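読了時間:7分

3. 組み立てと設置

さて、袋から出すところまでは前の章で終わっているはずなので、いよいよ組み立てです。Bruvumの折りたたみゴール、幅300cm・高さ168cmのほうのサイズで話を進めます。小さいほうのモデルもフレームの順番は同じですが、中間パイプがないので手順4は飛ばしてください。

私はHundsteadの少年少女チームで何シーズンもこのゴールを立てたり畳んだりしてきました。付属の説明書は図が小さくて、初めての年はクロスバーを裏表逆に付けたまま一試合やってしまったんですよね(ネットのフックが全部前を向いていました)。そのときのメモをふくらませたのがこの手引きです。

3-1. 始める前に

場所は平らな芝か人工芝。体育館で使う場合は3-5を先に読んでください。人数は大人二人。一人でもできなくはないのですが、手順5で必ず腕が足りなくなります。Domnica Dobreさんは一人でやる派で、脚立にクロスバーの片側を預けるそうです。私はおすすめしません!

必要な道具は、付属の六角レンチ、ゴムハンマー、巻尺、軍手。夕方5時を過ぎると影でピンの穴が見えにくくなるので、ヘッドライトもあると助かります。

注意:フレームが立っている間は、固定が終わるまで誰もそばを離れないでください。子どもはゴールを見るとぶら下がります。本当にすぐぶら下がります。

3-2. フレームを組む

1. パイプを長さごとに芝の上に並べます。赤いシールが左、青いシールが右。左右は、キッカーから見た向きです。キーパーから見た向きではありません。

2. ベースの後ろパイプに左右の側面パイプを差し込みます。カチッと音がするまで。音がしないときは無理に叩かず、一度抜いてボタンピンを指で押してみてください。砂が噛んでいることがほとんどです。

3. ポストを立てる前に、ポスト下部の黒いキャップを外します。外したキャップはなくしやすいので、袋の内ポケットへ。私はもう予備を注文しました。部品番号は1182です。

4. クロスバーの左右を中間パイプでつなぎます。フックの付いた面が後ろ、つまりネット側です。冒頭に書いた失敗はここで起きました。つないだら一度目の高さまで持ち上げて、曲がりがないか見ておくと安心です。

5. 二人でクロスバーの両端を持ち、「せーの」でポストに差します。片方だけ先に入れると、もう片方が絶対に入りません。斜めになったら下ろして最初から。

6. 六角ボルトを全部、まず軽く締めます。本締めはまだです。巻尺で左右の高さを測り、どちらも168cmになっていたら、上から順に本締めします。

メモ:ボルトの締めすぎでパイプの穴が広がってしまったゴールを、となりの会場で見たことがあります。レンチの短いほうを持って回すくらいの力で十分です。

3-3. ネットを張る

1. ネットを広げて、白い太ひもの入っている辺を探します。そこが上です。

2. 真ん中のフックから左右へ順に掛けていきます。端から始めると、最後のところで余るか足りなくなるかのどちらかになって、どっちにしてもやり直しです。

3. ポストの側面は面ファスナーで留めます。下まで来たら、ベースの後ろパイプにネットを一周巻いてから結びます。

4. 軽くボールを転がして入れてみましょう。下から抜けるようなら巻きが足りていません。

ネットは少したるんでいるくらいがちょうどいいです。ピンと張るとシュートが跳ね返ってきて、入ったの入ってないのという揉めごとが始まります(審判のJahangir Bhuiyanさんに何度も言われました)。 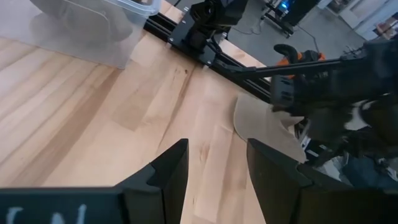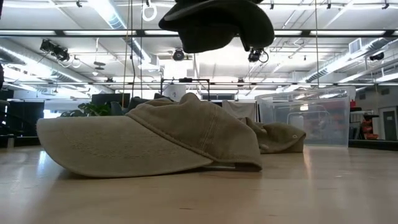 人工芝でペグが打てないときは、何で固定すればいいですか?

ベースの後ろパイプに砂袋を載せて固定します。袋は左右の角と真ん中に置き、ベルトをパイプに通して締めてください。会場によってはゴールの固定方法に決まりがあるので、予約のときに確認しておくのが確実です。

3-4. 芝の上で固定する

1. U字ペグを後ろパイプに、端から順番に打ちます。角度は少し後ろへ倒し気味に。

2. 側面パイプにも左右とも打ちます。ここを省略する人が多いのですが、風の日に浮くのはたいてい側面です。

3. 打ち終わったら、クロスバーの真ん中を手で前に引いてみてください。ベースが持ち上がるようなら、ペグを抜いて少しずらしたところに打ち直します。同じ穴に打つと、ゆるいままです。

4. ペグの頭が芝から出ていないか、手でなでて確認。スライディングした子が引っかかります。

注意:地面がぬかるんでいる日はペグだけに頼らないこと。砂袋も併用してください。6月の大会では朝のうちに全部のゴールに砂袋を足して、それでも昼休みにもう一度見回りました。

3-5. 体育館の場合

床を傷つけないように、ベースの下にゴムマットを敷きます。うちで使っているのはKarpenkoのロール式で、はさみで切れるのが気に入っています。ペグはもちろん使えないので、砂袋だけになります。袋から砂が漏れると後の掃除がたいへんなので、縫い目を見てから持ち込んでくださいね。

マットを敷くとそのぶんゴールの高さが上がります。練習なら気にしなくて大丈夫。公式の試合で使うときは、マットの上に置いた状態で床からクロスバー下端までを測り、主催者に伝えておきましょう。

3-6. 最後の確認

・ボルトは全部締まっているか
・ボタンピンは全部外に出ているか
・ネットの結び目の余りがゴールの内側に垂れていないか
・ベースの固定はゆるんでいないか

使用中もハーフタイムごとにベースだけは見てください。蹴られるたびに少しずつ動きます。ゴールを別の場所に移すときは、固定を外してから二人以上で持ち上げます。引きずるとベースの樹脂が削れて、ボタンピンの穴に粉が詰まります。

3-7. うまくいかないとき

クロスバーが真ん中で下がる:中間パイプのボタンピンが片方しか出ていないことが多いです。クロスバーを下ろして、両方出ているか見てください。

ポストがぐらつく:手順3のキャップを外し忘れていませんか。付いたままでも途中までは入ってしまうので、気づきにくいんです。

ネットが片側だけ余る:フックをひとつ飛ばしています。真ん中まで外して掛け直し。

ボルトが空回りする:穴が広がっているか、ナットが割れています。その日は使わず、Drernierの修理窓口へ出してください。うちのゴールは受付番号546で預けて、側面パイプを一本交換してもらいました。問い合わせのときは、後ろパイプの内側に貼ってある製造番号を先に控えておくと話が早いです。

畳み方は次の章に書きました。ネットを外さずに畳む方法もそちらにありますが、濡れている日は外して乾かすほうにしてください。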